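Apr 17, 2018

Took the day off and finally did something about the acrylic stand, the two-level one I've been meaning to set up since I carried it home from Limdale wrapped in my good sweater. It has been living in the hall closet behind the vacuum, and every time I went for the vacuum I felt guilty about it. So this morning, coffee first, then out it came!

I love this kind of thing, I really do. Clear plates, a clear rod going up between them, little clear bits here and there that you only find with your fingertips. My plan is to use it for the dyeing (silk scarves, three of them, all promised to people in June, and I haven't started a single one). The idea is that the beaker gets its own shelf up top, and I can stop knocking it over with my elbow the way I did all last summer at the Bonora workshop.

I gave the plates a going-over with the soft cloth before anything else. Acrylic scratches if you so much as look at it wrong, and I have ruined one picture frame already with a kitchen sponge, so no sponges. Then I put the beaker up on the top shelf and stood there admiring it for far too long with my second coffee going cold in my hand. Everything around it was so dark and the edges of the shelf were all lit up white. I was ridiculously pleased.
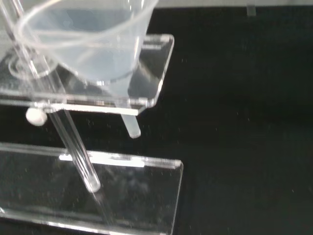

Too high up for anything with liquid in it, according to Edeltraud Harms, and I'd be mopping by Friday. She said it over the phone, before I'd even got to the end of telling her, and then she said it again in case I'd missed it. Put the beaker on the bottom and the light things on top, she said, any child knows that. Well, maybe. I like being able to see the level without bending down, my knees being what they are, and the shelf feels solid enough when I press on it. We agreed to disagree and talked about her tomatoes for half an hour.

After lunch I got into the boring part, which was the dust. Black is a terrible color to keep clean. I knew that when I picked it and I picked it anyway, because clear things look so good on it. I wipe, I turn around, I turn back, and there are the specks again like I never did a thing. They even show through the base plate, so you think you've got one and you're rubbing at the wrong side of the plastic like a fool. I did the plate twice and then gave up on the rest until I can find the lint roller (Angelica has it, I'm nearly sure, from when she borrowed the suitcase).

The bottom plate did come up nicely, though. I could see the light in it, one long white stripe, and the end of the rod looked almost like milk glass where it sits on the plate. I might leave the lower level bare for a while, just to enjoy it. 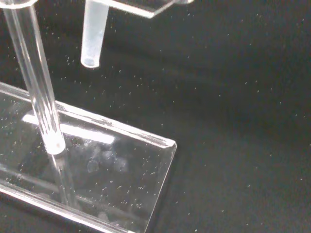 Still to do

Call Angelica Saludo about the lint roller. Also the suitcase.

Order the blue from Thiele. The 30 gram jar, the 200 would last me until I'm ninety.

Wash the silk before it goes anywhere near dye. Cold water, and the gentle soap from under the sink.

Ask Edeltraud if she wants the green scarf or the gray one, and don't bring up the shelf.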